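Review: Gramari Nurnska in-ear monitors, after one festival season 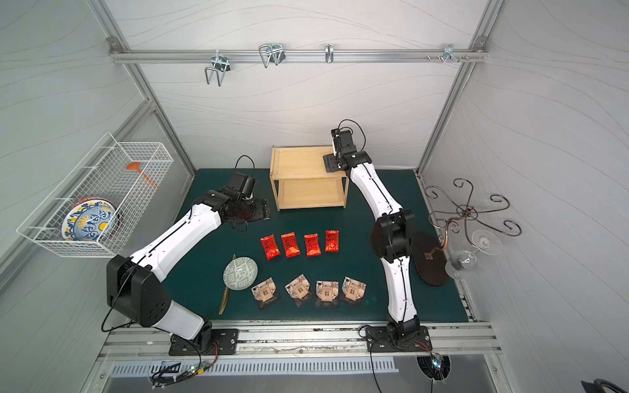

Page last changed: October

The Nurnska is the wired in-ear monitor Gramari sells to working bands. It has two drivers per side, a detachable cable, and a shell that comes in one size. I play bass in a four-piece that does mostly outdoor stages between spring and fall, and I wore the Nurnska for the whole of the last run, including three nights at Pliltcombe. Before that I used custom molds from a maker that has since closed. I paid for the Nurnska myself.

What is in the box

The earphones, one braided cable, a hard case, a cleaning brush, and tips in silicone and foam. The silicone tips come in three sizes and the foam in two. There is no adapter for a full-size headphone jack, so bring your own if you plan to rehearse from a mixer. The case closes with a zipper and is large enough for the earphones and cable but not for a beltpack as well.

The serial number on my pair ends in 3140. I mention this because Gramari changed the cable connector at some point, and units below 2894 have the older, shallower socket. İlker Yüksel, our drummer, has one of the older pairs. His left side came loose twice at rehearsal. Mine has not come loose at all. If you are buying used, ask for the number before you pay.

Fit

The shell is shallow and sits flush with the ear. With medium silicone tips the seal held while I was standing still and broke when I sang. With foam it held through a full set. I do backing vocals on most songs, and every time the jaw opens wide the ear canal changes shape, so this matters more to me than it would to a player who stays quiet. Foam tips wear out. I got about 12 shows from each pair before they stopped springing back.

The cable loops over the top of the ear and has a section of bendable wire. I would have preferred plain heat-formed plastic. The wire keeps its shape for the first hour or so, then sweat and movement work it outward and it has to be pressed back. A short strip of medical tape behind the ear fixes this.

Sound on stage

Low end is full and fairly slow. On a five-string the low B is present and the pitch is readable, but fast runs below the open A blur together. I cut 3 dB at 120 Hz in my mix and the problem mostly went away. The kick drum also tightened up with that cut.

The midrange is where the Nurnska does its best work. Vocals sit forward, and two guitars panned left and right stay separate even when both are playing the same chord. I could hear our singer's breaths before each line, and that is how I take my cues on the slower songs.

The top is rolled off. Cymbals are dull next to what I had before. İlker dislikes this and adds a high shelf. I left it alone. After a 75-minute set my ears were less tired than they used to be, and I take dull cymbals as a fair price for that.

Isolation

With foam tips, isolation is good enough that I kept my pack volume below the halfway mark on every stage but one. The exception was the second night at Pliltcombe, where the side fills were pointed at my position and could not be moved in the changeover. I went up to two thirds and still had trouble hearing the click in the breakdowns. I doubt any universal-fit model would have done much better there.

Good isolation also cuts you off from the crowd. Nii Nutsugah, who mixes our monitors, set up a pair of audience microphones and fed them to us at a low level, with a high-pass filter at 200 Hz. If your engineer has spare channels, ask for the same. Without it the gaps between songs feel like standing in a closet.

Noise and matching

The Nurnska is sensitive. Through our older wireless packs there was audible hiss in quiet passages, and it stayed at the same level whatever I did with the volume knob. Through the wired Alhassan beltpack I use at rehearsal the hiss is gone. Nii measured nothing unusual at the desk, so I put it down to the output stage of the wireless packs. An inline attenuator helped — I now leave it on permanently — but it adds length and one more joint that can fail.

Wear and repair

After the season the shells have light scratches and no cracks. The braid on the cable has started to fray just above the plug. It still passes signal when flexed. A replacement cable is sold separately and uses a common two-pin fitting, so third-party cables will also work if they fit the deeper socket.

The wax filters are small mesh discs that press into the nozzle. Spares are not included. One of mine clogged before the Pliltcombe shows and the right side dropped in level enough that I first blamed the pack. Clean them with the brush after each show, nozzle facing down, and order a few spares along with the earphones.

Compared with custom molds

My old molds isolated better and never needed tape or foam. They also took six weeks to arrive and stopped fitting properly after a few years. The Nurnska can be swapped out on the day if one side dies, provided a spare pair is in the case. For fly dates, where half the backline is rented, I have come to rate that higher than I used to.

Who should buy it

Singers and guitar players will get the most from the midrange. Bass players should expect to use some EQ. Drummers should try a pair first, with their own cymbals in the mix, and at show volume if possible. Keyboard players who run stereo patches will find the left and right sides well matched; I compared them with a mono sweep and heard no drift to either side.

Scores

Fit: 3 out of 5 with silicone, 4 with foam
Sound: 4 out of 5
Isolation: 4 out of 5
Build: 3 out of 5, on account of the cable
Overall: 4 out of 5

I will be wearing them again in the spring, with a new cable.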